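Hello again from the repair corner at Skirthorpe! Big thanks to everyone who wrote in after the April issue — I read all 103 of your notes, some of them twice (the one about the singing fan had me crying at my desk).

So, motors. Llinos Voyle has been after me for ages to stop fixing toasters and get into something with real copper in it, and this month I finally caved. I cleared the big table, put the kettle on, and spent far too many evenings reading an old Gunnlaugsson handbook, which runs to 702 pages and has the worst index I've ever met. Great chapter on bearings, though! My advice if you're starting out: take your time with the housing, keep your screws in a muffin tin, and don't go poking at the windings with anything sharp.
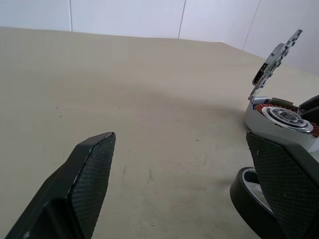
*Page last changed: May, 4:40 p.m.*

I do love that ring of copper, with the shiny bearing sitting right in the middle of it. Next up is the Susavside pump, if I can ever get the lid off — bring gloves if you're coming to help!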